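Sandora Centre: what we know so far

Tenants will have seen the boards go up along Zendirmont Road promising a "new retail destination" by July. The developer, Le Roux, says the Sandora Centre will have 17 shops over two floors, a food hall and parking for 200 cars. We have heard this sort of thing before. The last scheme on the same plot was going to have a cinema, and what it got was a fence.

Precious Jacobs, who handles lettings for Le Roux, told our meeting that interest has been "very strong". Asked how many leases had been signed, she said 3. Asked who with, she named Pudeo, the homeware chain, and said the others were confidential.
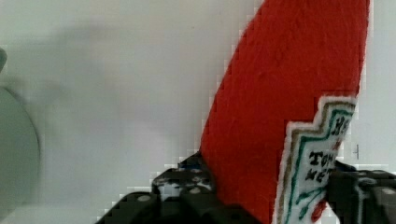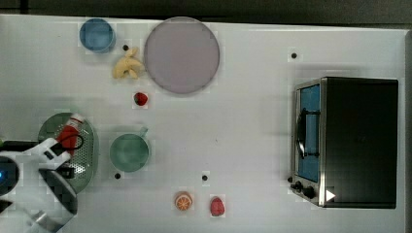
Play food and a toy strawberry on the white table, second picture.
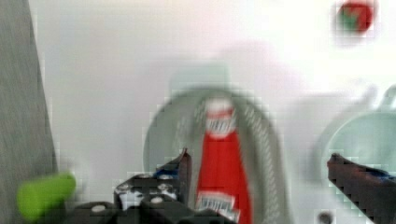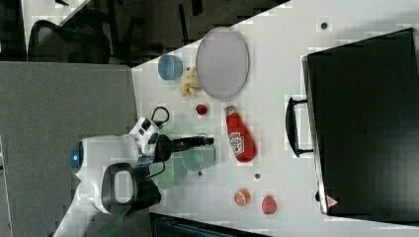
The service charge is where members ought to look hardest. The draft lease lets the landlord raise it every year with no upper limit, and the marketing levy comes on top of that. Le Roux calls these standard terms. They may be, but standard for whom? A small shop on a six-year lease has very little room if the food hall opens half empty and the footfall never comes.

Zinhle Radebe has asked for the footfall study behind the brochure. She was sent a summary of two pages, most of it maps – the figures are apparently still being checked. Until they turn up, our advice is to sign nothing and pay no holding deposit. Members who have already had a draft lease can send a copy to Zinhle, with names and rents blanked out if they prefer.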